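Last updated: April 4, 2026

Olmedo Centre for Food and Retail Studies
Confectionery: Presentation and Packaging
Handout 14: The Single Wrapped Bar

This handout accompanies the practical session led by Baltasar Lozano. Students should read it before attending and bring a copy with them.

The single bar is the smallest unit sold to the customer. Its wrapper has to keep out air and moisture, carry the information required by law, and make the product easy to recognise at arm's length. On a small bar these demands compete for very little space, and the designer must decide early which face of the wrapper will do most of the work.

Colour is the usual means of dividing that space. A wrapper may be printed in one shade throughout, or it may be split into zones. Where zones are used, students should consider how they fall when the bar is laid flat, when it is stood on end and when it is partly hidden by its neighbours in a tray. A division that reads well along the length of the bar may be lost when only one end is showing.

The Dratura exercise of last December used a print run of 4000 wrappers, of which 309 were set aside for faults in the end seals. Students will be given a selection of these and should record the position of each fault on the form provided.

For the study of a single item, place the bar on a plain surface without pattern. Grey is preferred in this course, as it does not compete with the printed colours. The long axis should point away from the observer. Notes are to be made first from this position, and the bar should then be turned through a right angle and the notes repeated.

Written work for this unit is 300 words, comparing two wrappers from the Illen collection. Sketches may be attached and do not count towards the total. Work should be handed in at the start of the next session.
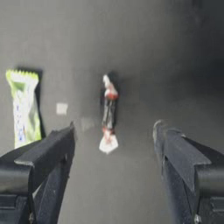 Fig. 1. Small wrapped candy bar on a plain grey surface, placed lengthwise. Note the colour zones of the wrapper.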